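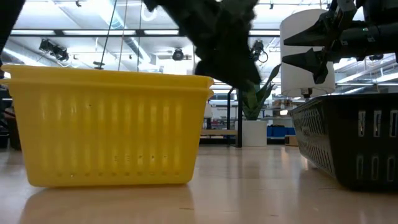
先週から、双腕の把持計画まわりを書き直している。対象は樹脂製のかご。黄色と黒の2種類で、つかむのは縁の部分に限定した。

これまで使っていたのはTreleoのプランナで、6月に入れたまま設定もほとんど触っていなかった。箱なら困らない。かごになると把持候補がやたらに出る。側面のスリットを全部「指が入る穴」と見なすからで、黒いかご一つで候補が212個出たログが残っていた。上位に並ぶのは側壁のスリットばかりで、縁はずっと下のほうにある。

最初は評価関数の重みで何とかしようとした。開口の幅に罰則をかけると側壁は下がるが、今度は縁の候補まで一緒に消える。半日ほど数字をいじってやめた。

結局、候補を出す前に点群を高さで切ることにした。上端から一定の幅だけ残し、その帯に縁の輪郭を当てはめる。輪郭が取れたら、接線に直交する向きだけを候補にする。処理は単純になったし、計算も速い。コードはVonixのノードとして切り出してあり、プランナ本体には手を入れていない。

残っている問題がいくつかある。

まず天板の映り込み。天板につやがあるので、かごの下に反転した像ができて、深度が天板より下に抜ける。平面を推定してその下の点を捨てているが、天板の手前側では平面の推定自体が引っ張られる。いまは天板の高さを固定値で与えている。台を動かしたら測り直しになるので、あまり良い方法ではない。

次に黒いかご。黒は深度の欠けが多く、縁が途切れる。黄色では気にならなかった。途切れた輪郭をつなぐ処理を入れたところ、離れた別の物体の縁までつないでしまうことがあり、距離の上限を決めて逃げている。

もう一つは腕どうしの干渉。左右を別々に計画して時刻で合わせる方式なので、片方が待たされると合わせ直しになる。Flenwoodの衝突判定は指先の形を直方体で近似していて、先の細い指には大きすぎる。かごの間に入れるはずの姿勢が、判定ではじかれる。凸包を2つに分けて登録し直したら通るようになった。設定ファイルの1969行目あたりにある既定値も一緒に変える必要がある。ドキュメントには書いていないので自分用に残しておく。

重なったかごを1個ずつ分ける動作は、まだ手をつけていない。縁が二重に見えるときにどちらの輪郭を取るか、いまの実装では決まらない。上側を優先する条件を足すのが先になりそうだ。

ログの表示はOksanenに移した。時系列と点群を並べて見られるので、どの時点で候補が落ちたのか追いやすい。古いスクリプトは年内に消す予定。

2018年12月13日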